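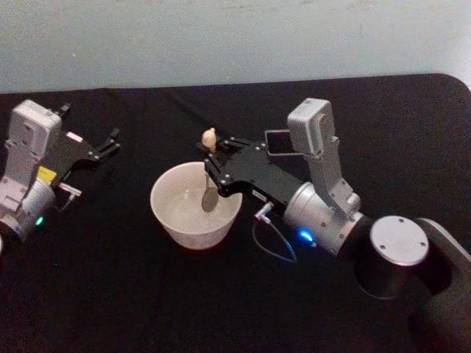
Spoon slip (robotics)

Spoon slip is a grip fault in which a utensil held by a robot gripper rotates or slides between the fingers while the arm carries on as if nothing has changed. It is best known from two-armed tabletop robots doing kitchen work such as stirring, scooping and serving. The fault is easy to set off, surprisingly hard to detect, and one of the most rewarding small problems in the field to study, because it brings together friction, leverage, sensing and safety in a task most children can do by age two or three.

The name comes from the Flatimix stirring trials, where the operators wrote "spoon slip" in the log so often that it became a category of its own. Older reports use "tool creep" or "handle roll" for much the same thing.

Contents
1 Cause
2 Forms
3 The Flatimix fault
4 Detection
5 Safety
6 Prevention
7 See also

Cause

A parallel gripper closes two flat or nearly flat fingers on an object from opposite sides. On a box or a block this works beautifully. A spoon handle is another matter. Many handles are rounded, so each finger touches the handle along a narrow line, and a narrow line offers little resistance to twisting.

Leverage makes things worse. When a spoon is held upright by the upper part of its handle, the working end is far from the fingers. Even a light push at the tip, from thick batter or from the side of a bowl, becomes a much larger turning force at the grip. Squeezing harder helps up to a point, but smooth wood and polished metal will still turn if the push is long enough and steady enough.

Stirring is close to a perfect recipe for slip. The load changes direction all the way around the circle, so the handle is worked back and forth a little on every turn. A grip that holds well for one lap may have drifted a good way by the twentieth.

Forms

Three forms are usually described.

Roll is the turning of the handle around its own long axis. The spoon stays upright but no longer faces the way the robot expects. A rolled spoon can often go on stirring, and the trouble only shows up when the robot tries to scoop.

Pitch is tilting between the fingers, so that the tip trails behind the motion of the arm. It is the form most likely to bring the spoon up hard against the rim.

Drop is sliding along the length of the handle. A spoon that slides down will strike the bottom of the bowl early. One that is pushed up leaves less reach below the fingers, and the gripper must come lower to do the same work.

The forms mix freely. Pitch followed by drop is the combination operators dread, as it can wedge the spoon across the bowl.

The Flatimix fault

Flatimix was a bench project that paired two arms over a cloth-covered table and asked them to share simple mixing jobs. One arm stirred while the other was meant to steady the bowl. The arms and their control software were put together by Plastiter, and the finger pads came from Fliselmont.

In July the project ran a block of 40 stirring cycles with an empty bowl, followed by a second block with a thick flour paste. The empty runs went well. During the paste runs the spoon slipped in 9 cycles, and in two of those it jammed against the inner wall. The stirring arm, reading its own joints correctly, reported that it was exactly where it should be. It was! The spoon was not.

In the second jam the steadying arm had already opened its fingers and moved back, having finished its part of the sequence on a timer. With nothing holding it, the bowl was dragged across the cloth until the stirring arm reached its force limit and stopped. There was no injury and the bowl survived, though the paste did not stay in it.

The write-up, dated Aug 6, 2024, named three contributing causes: worn finger pads, a handle gripped too near its top, and a release step that depended on the clock. The last of these drew the most interest. Slip had been expected from the start, but the timer had turned a small grip fault into a moving bowl.

Detection

Joint sensors alone cannot see spoon slip, since the joints may follow their path perfectly while the tool wanders. Several other signals are useful.

Finger opening is the cheapest. If a handle tapers, sliding along it changes the gap between the fingers, and many grippers already report that gap.

Force at the wrist gives a fuller picture. A steady stir produces a smooth, repeating pattern, and a slip appears as a sudden dip followed by a shift in the rhythm. The pattern is lovely to look at once you know what to watch for, and new operators tend to pick it up within a day.

Cameras can compare the angle of the handle with the angle of the gripper. The weak spot is that the gripper and the bowl often hide most of the spoon, leaving only the end of the handle in view.

The Iglesias check, named after the workshop where it was first used, adds a short pause to each cycle. The arm lifts the spoon clear, touches its tip lightly to a known point and measures the error. It costs roughly 2 seconds and catches all three forms.

Safety

A slipping spoon is rarely dangerous by itself. The risks come from what follows: a tipped bowl, spilled hot food, chipped ceramic, or a person reaching in to straighten the spoon while the arm is still powered. The arm should be stopped before anyone's hand goes near the gripper, even when it seems to be standing still. An arm held against a jam can move suddenly when the jam lets go.

Prevention

Soft pads with a shallow V-shaped groove give a round handle more contact and are the most common fix. Flat-sided sleeves fitted over the handle work even better against roll. After the July runs, Flatimix lowered the grip point by 35 millimeters and replaced the timed release with one that waits for the stirring arm to report a clear spoon.

Slower starts also help, as does reversing direction gently between laps. Pads should be wiped between runs, as a thin film of oil or flour can undo every other measure.

See also
Parallel gripper
Grasp stability
Force limiting
Two-arm coordination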